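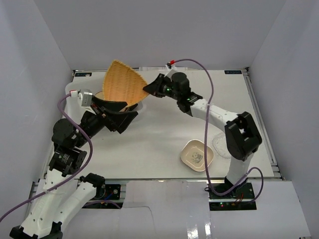

Most gripper comparisons I read are really comparisons of spec sheets. Stroke, force, weight, price, and then a winner. I have spent two years choosing grippers for small two-arm benches, and I think force is the least useful number on the sheet. What I want to know is how a finger behaves on an awkward edge. A woven tray with a thick rim tells me more than any block of aluminium. With one black gripper pinching it by the corner and the tray tilted up above a plastic container, you find out very quickly whether the tip shape suits the job.

My colleague Nandini Reddy disagrees. She ran the Foston and Nadar fingers through 30 lifts each on standard blocks and says that without a fixed object you cannot compare anything. She has a point. Weave varies, rims vary, and my notes are harder to repeat than hers. But the Nadar fingers won on blocks and I would still not buy them for kitchen goods. The tips are too blunt to get under a thin edge, and no block test will show that.

The other thing left off the sheet is the cable. A camera at the wrist needs a lead, and the lead has to go somewhere when the arm folds. We lost some 10 hours in July to a connector that worked loose - more than we lost to every dropped object put together. Wovotero sells a wrist mount with a proper clamp and I would pay for that before I paid for more force.

So my advice to anyone buying is to borrow a pair first, and take your own objects along. Bring the ones that annoy you.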